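The Layug Hand

The fingers finally closed at twenty to midnight, and Kazue Arai yelled so loud that somebody in the wood shop dropped a chisel.

"Did you see that? Did you SEE that?"

Everyone had seen it. The gripper had shut on a roll of tape, held it, and opened again when she hit the key, which was more than it had done all November. She made it do the whole thing over (open, close, open) and laughed every time, a real laugh, the kind that makes you want to go build something yourself.

She called it the Layug, after the street she grew up on. The motor was a Tredik she'd pulled out of a dead label printer. The driver board was a Wokar, secondhand, with one corner chipped and a fan that sang. Everything else she had drawn and printed, and thrown out, and drawn again. Version 16 was the one on the arm now. Version 15 was holding a door open.

"Okay," she said. "Egg."

"No egg," said Pruvmont's night manager from the doorway. "You did the egg already."

"I did the egg with the old springs!"

He went and got the mop anyway, and leaned it on the wall where she could see it.

She pulled her stool in close and opened the log. The last line read cycle 3,868, slipped, left finger. She had written a lot of lines like that one. The left finger had always been the trouble, half a hair behind the right, so that whatever you gave it got nudged before it got held. She'd blamed the gears, then the glue, then the cold. Tonight she had swapped the two springs side for side on a hunch, and the lag had gone with the spring. One weak spring! All those weeks! She was too happy to be mad about it.

The egg came out of her lunch bag wrapped in a sock. She set it in a bottle cap on the bench, brought the arm down slow, and turned the current to 40 percent.

"Lower," somebody said.

"It's good at 40."

"Kazue. Lower."

She took it down by 2 and felt better right away, though she'd never have said so. By now people had drifted in from the other benches, coffee in hand, pretending they needed to ask her something. She put her finger on the key. The fan sang. The left finger and the right finger started in together, exactly together, and she forgot to breathe until they touched shell.

It lifted. It went up as high as her chin and stayed there, and she looked around at all of them with her mouth open, and then she reached for the key that would set it back down.
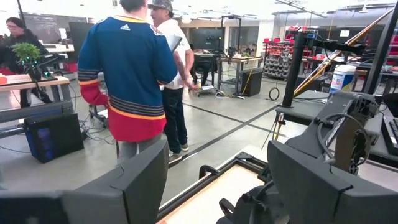
Renske: I yelled at my screen when the lag went with the spring! I spent a month reprinting gears on my own gripper before I thought to swap the springs over, so this one hurt a little. Please write the part where she has to set it down, that's always where mine drops things.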